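Equipment Planning Coordinator, Flunbridge Automation, Comville

We're a friendly team of 50 people, and we've reached the point where our two-arm cells need somebody to plan for them properly. You'd draw up next year's equipment budget, gather quotes, and keep the spares list honest (grippers, cables, clips and rails all add up faster than you'd think!). Last year 1,508 purchase requests came through, most of them small, and every one of them deserved a kind and timely answer.

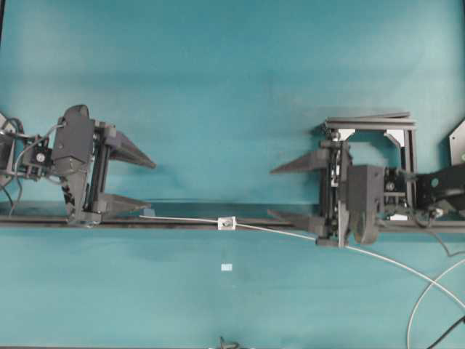 Wubit Admasu would like applicants to know that the hardest part of the work is lead times, and that anyone who has ever talked a supplier into shipping a week early should say so in their letter.

You don't need an engineering degree. Good spreadsheets, patience on the phone and a real interest in how the cells get used will take you a long way with us. The first big job is the Fiveo budget, due in October.

Please send a letter and résumé to the Comville office, attention Equipment Planning. Posted 29/05/2023.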